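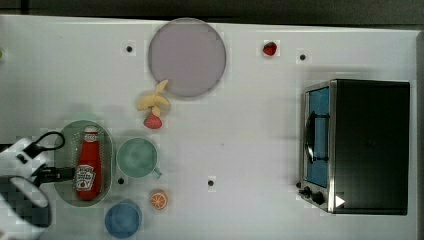
Ticket: Arm stops before the grasp, open day table
Site: Vernlow, demonstration room
Opened by: Obsa Beyene
Status: Solved, one point still open

First message
Hello support team. We have an open day at Vernlow in August and the arm must put the kitchen items on the plate or back in the tray when a visitor asks for it. During the rehearsal this morning it stopped 6 times with the message "target not reachable". All the stops were on the tray side, when the task was the ketchup bottle. The strawberries and the banana gave no problem. I restarted the Sirkura controller two times and the message came back.

Reply from Sirkura support
Thank you for the report. Please tell us the software version, if the table was moved after the last calibration, and in which position the bottle lies. Please also send the log of one failed run.

Obsa Beyene
The log is attached. The version is the one your colleague installed in spring, I did not update it. The bottle lies on its side in the oval tray. In our old setup it was standing. About the table: I asked, and yes, it was pushed toward the wall by the cleaning company. I did not know this when I wrote the first message, sorry.

Reply from Sirkura support
In the log the arm plans a grasp from above for a standing bottle, and then the wrist goes over its limit. We see also an offset of 8 mm between the saved table and the real one. Please do the calibration first, then change the bottle entry from "upright" to "lying" in the object list. Do not change the speed at the same moment.

Obsa Beyene
I did the calibration again and the offset is now under 1 mm. With only this, the arm still stopped at the bottle. Then I changed the entry to "lying" and it took the bottle at the first try. I repeated it 5 times with no stop. After this I put the speed back to 60 percent, which is what we want when visitors stand near the table.

One more question. When a visitor says "cup", the arm sometimes waits a long time. We have a green one and a blue one on the table. Is it possible that it asks back which color?

Reply from Sirkura support
Yes, but the asking back is part of the Himumley speech package and it is switched off in your license. We will send a trial key for the open day. Until then please let the guide say the color.

Obsa Beyene
Good, I have told our guides. Ackah will bring the second screen at 8, so I can test the key before the doors open. Please keep the ticket open until I have tried it.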